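# Chapter 2: How a Car Meets the Road

A car touches the ground in four places, each of them a patch of rubber a little larger than a person's hand. Every force the driver asks for, whether to speed up, slow down or turn, has to pass through those patches. This chapter is about the parts that hold the tires against the road: the springs, the dampers, the anti-roll bars and the links that tie the wheels to the body. The engine and the brakes were covered in outline in Chapter 1 and come up here only when they load the suspension.

Students who come to this material from driving often have strong ideas about what a "good" suspension feels like. Put those ideas aside for now. A stiff car can have poor grip, and a soft car can have plenty of it. Feel is taken up at the end of the chapter, after the terms have been defined.

## What you should be able to do

By the end of the chapter you should be able to:

- name the main parts of a strut suspension and a double wishbone suspension from a drawing
- tell sprung weight from unsprung weight and give two parts that belong to each
- work out how far a spring compresses under a given load
- explain why a damper is needed when a spring is already fitted
- describe what happens to the load on each tire when a car brakes or corners 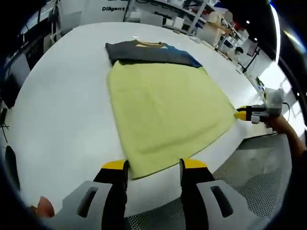

## 2.1 The Flekis wagon

Most of the worked problems in this chapter use the same car, a Flekis station wagon with its engine in front and drive to the front wheels. Its curb weight, with fluids but without people or luggage, is 1494 kilograms. Keep that figure at hand. It is printed again inside the back cover along with the wheelbase, the track and the spring rates.

The wagon was chosen because it is plain. It has struts at the front and a twist beam at the back, coil springs all around, and dampers that can't be adjusted. A student who can work through this car can work through most of the cars in a parking lot. Section 2.7 repeats several of the problems for the Zendton coupe, which is lower and has double wishbones at all four corners, so that the two can be compared.

## 2.2 Springs

A spring stores energy when it is pushed out of its resting shape and gives most of it back when the load comes off. In a coil spring the wire twists along its length as the coil is squeezed. The amount of force needed to compress the spring by a given distance is called the spring rate. In this book it is written in newtons per millimeter.

A spring with a rate of 35 newtons per millimeter needs 35 newtons to shorten it by one millimeter, 70 newtons for two, and so on up the line. A spring that behaves this way is called linear. If 700 newtons are added to the load on it, it shortens by a further 20 millimeters.

Many road cars use springs that are not linear. The coils may be wound closer together at one end, and as the spring compresses those coils touch and stop working. The part that is left is stiffer. A spring of this sort is called progressive, and it lets a car ride softly when lightly loaded without hitting its bump stops with five people and a full trunk.

The spring rate should not be confused with the wheel rate. The spring rarely sits directly above the center of the tire, and if it is mounted partway along an arm, the wheel moves farther than the spring does. The wheel rate is therefore lower than the spring rate, and it falls with the square of the ratio between the two movements. Section 2.4 gives the method. Leaving out the square is the most common mistake in the end-of-chapter problems.

## 2.3 Dampers

A car on springs alone would keep bouncing long after it had crossed a bump. Friction in the joints and bushings would stop it in the end, but by then it might have reached the next bump.
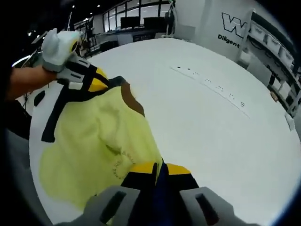

The damper takes energy out of the movement. Inside the tube a piston is forced through oil, and the oil has to squeeze through small valves to get from one side to the other. This heats the oil, and the heat passes through the wall of the tube into the air. In the United States the part is usually called a shock absorber, though the spring does more of the absorbing. This book uses "damper" throughout.

Two facts about dampers matter for the problems in this chapter.

First, the force from a damper depends on how fast it is moving. A spring held at a fixed length pushes back with a steady force. A simple oil damper held at a fixed length pushes back with none. For the same reason, replacing such a damper with a firmer one of the same design does not change the height at which the car sits.

Second, most dampers resist more strongly when they extend than when they compress. The compression stroke is called bump and the extension stroke is called rebound. Too much bump damping sends sharp jolts into the body. Too much rebound damping can hold the wheel up after a bump, and over a run of ripples the suspension may get shorter and shorter until it has no travel left. Mechanics call this jacking down.

### Workshop note

The measurements in Table 2.3 were made by Silviu Ilie on the rough concrete road outside Puremthorpe, using a set of Kwiatkowski dampers in three states: new, half worn, and drained of oil on one side. The car was driven at the same speed each time and the tires were set to the same pressure before each run. Read the table by column first. The difference between new and half worn is small at the body and much larger at the wheel, so a driver may notice little while the tires are already losing contact on rough ground.

The old test of pushing down on a fender and counting the bounces will find a damper that has failed completely. It will not find the half-worn one.

## 2.4 Motion ratio

Figure 2.6 shows a lower control arm seen from the front of the car. The inner end pivots on the subframe and the outer end carries the ball joint. Call the distance from the pivot to the ball joint *a*, and the distance from the pivot to the foot of the spring *b*. For small movements, with the spring standing at a right angle to the arm, the motion ratio is *b* divided by *a*.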